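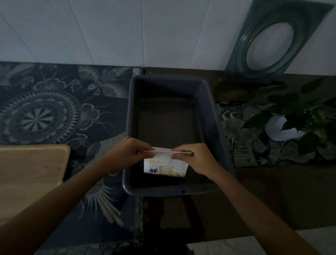

Couples on opposite shifts should not have to give up a night's sleep to attend counseling together, Beverley Kingi told the Roltness pilot review, adding that the old appointment grid "assumed two people who both finish at five."

Fastano Opens Split-Session Relationship Counseling to All Clients in Ngata and Roltness

ROLTNESS, February. Fastano, a provider of relationship counseling, will make its split-session format available to all adult couples registered at its Ngata and Roltness offices. The format was previously limited to participants in a pilot program. It runs on Bultska, the company's scheduling and messaging system.

In a split session, each partner meets separately with the same counselor for 27 minutes. The two meetings may be held at different times of day and on different dates, provided both fall within the same calendar week. Every fourth session is held jointly, in person or by video. Couples may convert any split session to a joint session at no charge up to noon on the day before the first meeting.

The pilot enrolled 58 couples. Enrollment required that the partners live at the same address and that at least one of them work evenings, nights or a rotating schedule. Couples completed a short questionnaire at intake and again after the second joint session. The questionnaire covers frequency of conversation, division of household tasks, and how disagreements are raised and closed. Fastano will publish the questionnaire and the pilot results together once the final group has completed its follow-up. No outcome claims are made in this release.

"The main design question was what the counselor may carry from one partner's meeting to the other's," said Velimir Nikolaidis, head of clinical practice at Fastano. "We settled on a written handover. At the end of each meeting the client approves a note of up to 100 words. The note is the only content from that meeting the counselor will raise with the other partner."

Handover notes are stored in Bultska and are visible to both partners after approval. A client may decline to approve a note, in which case the other partner's meeting goes ahead without one. Notes may be withdrawn until the other partner's meeting begins. Counselors' own records are kept separately and are not shared through the system.

The wider release includes three changes made after the pilot:

Reminders are now sent to each partner individually. The pilot version sent one message to the account holder, which led to missed meetings when that person was asleep or at work.

The evening booking window has been extended to 10:30 p.m. at both offices. Early meetings start at 6:15 a.m. and are offered by video only.

Either partner can pause the series without stating a cause. The other partner is told that the series is paused and when it is due to resume.

Split sessions are not offered where intake screening identifies a safety concern. In those cases each person is contacted separately and referred to individual support. Screening is carried out by a counselor by phone and cannot be completed online.

Capacity across the two offices is set at 1,000 split sessions for the first year. Places are assigned in order of completed intake. Couples already on the general waiting list may transfer without losing their position. Fees are the same as for standard joint sessions, with each pair of split meetings billed as one session.

Elif Naz Toprak will coordinate intake in Ngata and Huia Tuhiwai in Roltness. Counselors at both offices have completed training in the handover procedure.

About Fastano
Fastano provides counseling to couples and individuals on communication, separation and shared household decisions. It has offices in Ngata and Roltness.

Media contact
Fletcher Lowther, Communications, Fastano, Roltness office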